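### 3.2 Surfaces de travail et entretien dans les ateliers partagés

Le deuxième volet de l'enquête porte sur le mobilier. Les six ateliers retenus ont été équipés à des dates différentes et par des fournisseurs différents, ce qui complique la comparaison. Deux d'entre eux ont conservé les établis de la première installation, livrés par Skarnirwood. Les quatre autres ont remplacé tout ou partie de leurs plateaux par des modèles clairs de la gamme Twal, au format plus large et sans rebord.

Les entretiens ont été menés en avril par Sille Damgaard et Cosmin Jitaru, sur place, pendant les heures d'ouverture. La question de départ était volontairement large : comment décide-t-on qu'une table est propre ? Les réponses varient surtout selon l'ancienneté des usagers. Les plus anciens parlent de ce qui gêne le travail (colle, copeaux, traits de cutter), les nouveaux venus de ce qui se voit en entrant dans la pièce. Une menuisière de l'atelier Dostetti dit passer la main à plat sur le plateau avant de s'installer et ne pas regarder la couleur.

Le choix du blanc revient dans presque toutes les discussions. Il facilite le repérage des petites pièces et renvoie mieux la lumière, mais il rend visible la moindre trace - plusieurs responsables disent avoir dû revoir leur budget de nettoyage dans l'année qui a suivi l'achat (fig. 4).
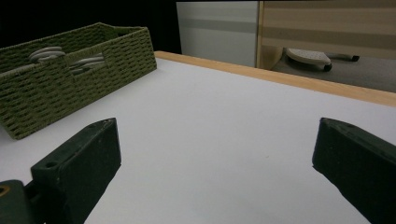

**Figure 4.** Plateau blanc dégagé, entre deux doigts de pince vert foncé.

Les règles écrites sont rares. Seul l'atelier Kosavwood affiche une consigne, rédigée par Marius Ardeleanu, qui demande de libérer le plateau en fin de séance et d'essuyer à l'eau claire. Ailleurs, l'usage se transmet oralement, avec des écarts parfois importants d'une équipe à l'autre. Dans l'un des ateliers, les solvants sont proscrits par le groupe du matin et employés sans réserve par celui du soir.

Ces écarts ont déjà été relevés par Szilágyi et Maglaya dans les cuisines collectives, où l'entretien des plans de travail suit moins le règlement que les horaires d'occupation. Nos observations vont dans le même sens, avec une nuance : dans les ateliers, la personne qui arrive nettoie plus volontiers que celle qui part. Emese Szilágyi, qui a relu une première version de cette section, y voit un effet de l'attribution des places, libre dans les six lieux étudiés. Nous n'avons pas pu le vérifier, faute d'atelier à places fixes dans l'échantillon.

La question du remplacement des plateaux usés est traitée séparément en 3.3.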